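Fruit storage trial, Nesitz kitchen
Progress report to the Pludeno fund, April
Prepared by Syafiqah Saragih

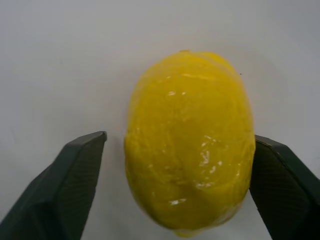

The grant pays for a trial of simple ways to keep cut-price citrus usable for longer in the community kitchen. We are now in week 4 of 11. Spending is on plan and no changes to the budget are requested.

Lemons are stored three ways: bare in an open bowl, in a lidded tub, and wrapped one at a time in clear plastic wrap. All the fruit comes from the same supplier, Plevby, and goes in on the day it is delivered. So far 79 lemons have been logged. Herman Santoso checks them each morning before the lunch shift and writes down soft spots, mold and weight.

Wrapping takes longer than we allowed for. The film has to be pulled tight and twisted at the stem end, and it still creases over the shoulders of the fruit. Meinrad Haslinger has cut the sheets to a smaller size, and a batch now takes nearly 3 minutes less to wrap.

The first bare lemons have started to shrivel. It is too early to compare the tub and the wrap. One tub was left open overnight and its fruit has been taken out of the results.

Next month we will start on limes and repeat the weighing with the new scale. Aisyah Hidayat will send the receipts for film and tubs separately.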